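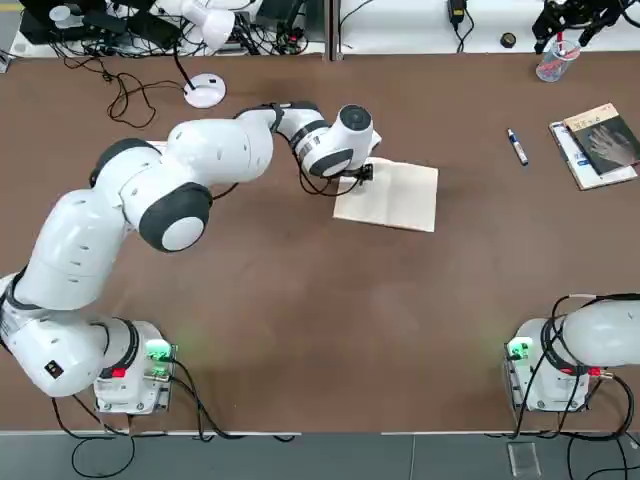 A white robot arm reaching across a big brown tabletop.

Why Does a Basketball Bounce?

Bounce, bounce, swish! A basketball looks pretty simple, but there's a lot going on inside that bumpy orange skin. Let's find out what makes it jump back up to your hand!

It starts with air

Inside every basketball is a stretchy bag called a bladder. You fill it with a pump and a thin needle, and you keep pushing in more and more air until the ball feels firm. All that squeezed air wants to spread out again, so it pushes on the inside of the ball in every direction.

When the ball hits the floor, the bottom goes flat for a tiny moment. The air inside gets squeezed even tighter, then it shoves back. Up goes the ball! A ball with too little air squashes a lot and barely gets off the ground (you've probably tried dribbling one of those, and it's no fun at all).

Why doesn't it bounce forever?

Each time the ball lands, a little of its energy turns into sound and heat. That loud thump in the gym is energy leaving the ball! So if you drop it and don't touch it, every bounce is lower than the one before. If you drop a ball from 36 inches and it comes back up to 26 inches, the missing 10 inches tell you some energy went somewhere else.

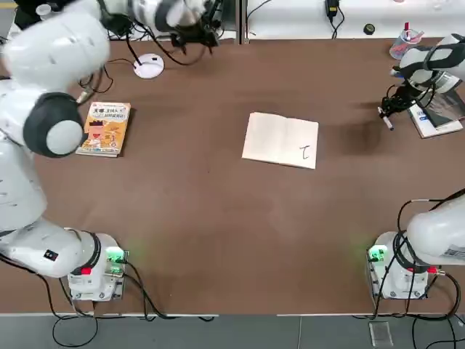
Two white robot arms, with a glowing green light on each base.

Floors matter too

The gym at Clilldale has a hard wooden court, and a ball bounces great on it. Now think about the grassy field at Rakden Park. Grass is soft, so it soaks up a lot of the push and the ball just plops. Carpet does the same sort of thing.

What are the bumps for?

Those little bumps are called pebbles, and they help your fingers hang on. The grooves, called channels, help too. Shooters love them, because they can feel which way the ball is turned without looking down!

Try it yourself

You'll need a basketball, a yardstick, some tape and a friend. Tape the yardstick to a wall so it stands straight up from the floor. Hold the bottom of the ball even with the top of the stick and let go (don't push!). Ask your friend to watch how high the bottom of the ball comes back. Write it down, then try the driveway, a rug and the lawn. Which one wins?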